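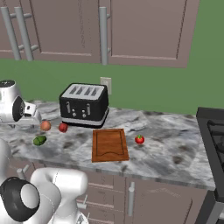

# Stiris Cozinha: pacote do dia aberto

Categoria: Simulação > Manipulação > Conjuntos de dados

Olá! Juntei neste repositório o que mostrámos no dia aberto da Skunero, porque muita gente me pediu os ficheiros à saída (e eu, claro, prometi a toda a gente que ficava tudo no ar nessa mesma noite, o que não aconteceu). Versão de 16 de setembro de 2024.

## O que está cá dentro

- 1000 episódios em simulação, todos na mesma cozinha: bancada de mármore, torradeira preta, tábua de madeira, frutas e legumes
- 62 episódios teleoperados pelos visitantes durante a demonstração
- 3 vistas de câmara por episódio
- os scripts de leitura, na pasta `ferramentas/`

Os episódios dos visitantes estão à parte, em `visitas/`, e são bem mais tortos do que os outros. Eu gosto deles assim! Há quem dê voltas enormes com o braço antes de chegar à bancada, e há quem vá direto ao alvo e depois fique ali parado a pensar na vida.

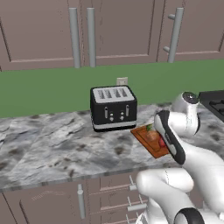 Para a demonstração usámos duas tarefas: pegar num alimento e mexer na tábua. A segunda foi de longe a mais concorrida, sobretudo com coisas em cima, e foi também a que mais discussão deu na sala. Conta como sucesso se a tábua chega ao sítio mas o tomate não? No campo `sucesso` pus que não. Quem quiser outro critério tem as poses finais de todos os objetos em `estado_final.json`.

## Como usar

Descompactar, correr `python ferramentas/ler.py --pasta visitas` e pronto. O formato é o do Baidoo, versão 2. Com a versão anterior abre, mas as juntas vêm trocadas (perdi uma tarde inteira nisto).

## Problemas conhecidos

Nalguns episódios o antebraço tapa a torradeira e parte da bancada, por isso quem treinar só com uma vista vai sofrer um bocado. Os objetos pequenos também desaparecem debaixo da garra mesmo na altura da preensão. 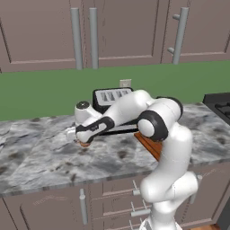
Cirkau: estive na demonstração e senti falta da força nos dedos nos registos. Dá para acrescentar? Com a abertura da garra sozinha não consigo distinguir um toque de uma preensão a sério.

Dá, sim! O simulador calcula-a, eu é que não a gravei. Fica para a versão de janeiro, junto com as legendas das tarefas em português.

Relacionados

- Stiris Cozinha: notas de calibração das câmaras
- Baidoo 2: guia de migração
- Skunero: programa do dia aberto

Este site utiliza cookies para melhorar a sua experiência. Aceitar | Gerir preferências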